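Old office towers: what we do with them, and how to get one in the next batch

The second round of desktop teardown at the Dolan Street workshop is under way, and we have had enough questions from members that it seemed worth putting the answers in one place. The towers came from Drasteo when they cleared out their upstairs offices in July. There were 39 of them, plus a pallet of keyboards we are still trying to give away.

Each tower goes on its side on the slatted table with the side panel off, and the work starts from there.

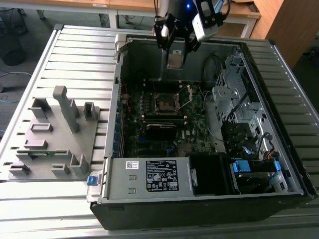
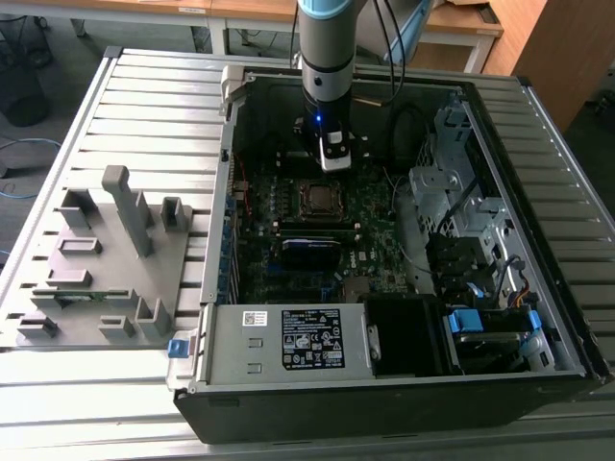 Processors are dealt with early on. The lever beside the socket has to be released fully before the retention frame will lift, and the chip comes straight up. Please do not slide it or rock it. The pins on this type of board are in the socket, and a bent one usually means the board goes to scrap. If you are putting a processor back, line up the notches first and let it drop into place under its own weight. Wipe off the old thermal paste before the heatsink goes on again. There is a bottle of alcohol and a box of lint-free cloths on the shelf by the sink.

Hard drives are the part people ask about most. On these cases they sit in trays held by blue latches. Squeeze both latches toward each other and the tray lifts out, once the power and data cables are off. Every drive is removed, logged by serial number and put in the locked cabinet the same day. None of the drives from Drasteo will be reused. They go to Drikau for shredding and we get a certificate back for each load. The last load was 8 boxes and the certificate is in the binder at the front desk if anyone wants to look at it.

Memory is pulled, tested and sorted by size. Jarlath Horgan has relabeled the memory drawers, so check the label even if you think you know which drawer is which. The old 2 GB sticks are now at the bottom. Sticks that fail the test twice go in the red bin.

Power supplies stay in the case if they pass the load test. If one fails, take out the whole unit and tape a note to it with the tower number. Do not open a power supply for any reason. They can hold a charge after they have been unplugged, and we have no use for the parts inside. Before unplugging anything else, look at how the cables run around the drive cage and put them back the same way, as a loose bundle near a fan will cause trouble later. Plastic ducts and shrouds go back in too. We found several towers from the first round on the shelf with the duct missing, and they ran hot on the bench until we found the parts in a crate.

Expansion cards are kept separately. Most are basic graphics cards and will be offered with the finished machines. Empty slots need a bracket fitted. There is a coffee can of spares.

Finished towers get a new solid state drive, a clean installation and an hour on the test bench. Maarten Geerts signs off each one and fills in the Trultel inventory sheet. If you start a tower and can't finish it in your session, leave the sheet on top of the case with the last step circled. Screws go in a tray with the same number as the tower. Please stop putting them in your pockets.

So far the project has sent out over 345 machines since it began, mostly to adult learning classes and to families on the school list. Towers from the current batch will be ready in stages. Requests are handled in the order they come in, and forms are at the front desk. There is no charge, but you will need your own monitor, as we have only 5 left and they are promised.

Bench sessions are on Monday evenings from 6:30. You don't need experience to come along, but wear closed shoes and leave your drink in the front room. Wrist straps are on the hook by the door. If you have spare SATA cables or a working VGA adapter at home, we can use both.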